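Section 4. Pencil Case Exercise, Two-Arm Station

Scope

This section covers the first graded exercise for members who have passed the Restari safety check. The student operator uses both arms to place a marker and a small block in an open case and to take them out again. Members who have not logged Section 3 may observe but may not operate.

Before you start

1. Sign in on the bench sheet and write down the program number. The exercise runs under program 477. Program 113 is the demonstration version and does not record a score.

2. Set the case on the near half of the table, short of the seam, with the lid open.

3. Leave the test tube rack and the glassware on the far half. They belong to a later exercise and must stay in place – the arms are expected to work without touching them.

4. Confirm that a second member is standing by with a hand free for the stop button.

CAUTION: Keep hands off the table while the arms are powered. If an item has to be moved, press stop and wait for the Harasym panel to show HOLD.

Running the exercise

5. Load the program and press START once. The time limit is 900 seconds.

6. Bring the grippers toward the case with the fingers open. Reduce speed before either one passes over the tray.

7. Grip the marker by its barrel. Do not grip it by the cap.

8. Move one arm at a time when both grippers are close to the case.

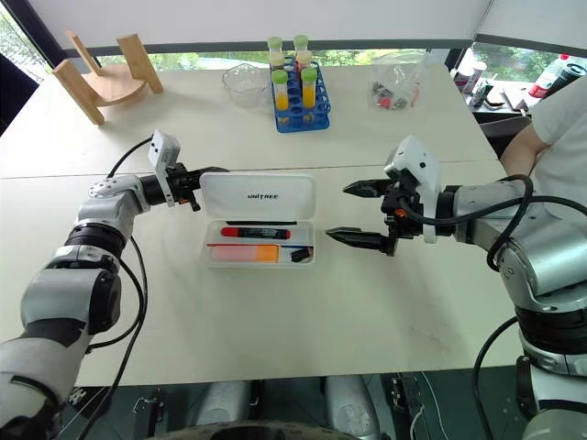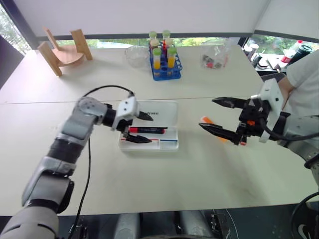
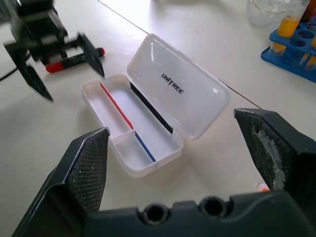

Student Robotics Club – Manipulation Group
Two-arm station, pencil case exercise

9. When the tray has been emptied, place the marker on the table clear of the lid, then open the gripper fully before lifting away.

10. Return both arms to the rest position and press END. Write the run time on the bench sheet.

NOTE: A dropped item does not end the run. Pick it up with either gripper and continue. An item that leaves the table ends the run.

After the run

11. Look over the finger pads. Report loose or torn pads to Amna Rind, who keeps the spare sets. Scuffing of the surface is acceptable for practice runs.

12. Check that no cable is caught at an elbow or wrist joint.

13. Save the log to the Kument folder under your member number. Logs left on the station computer are erased every Sunday.

If the panel shows error 2566, do not restart the program. Switch off arm power and contact Farzana Orakzai, station supervisor.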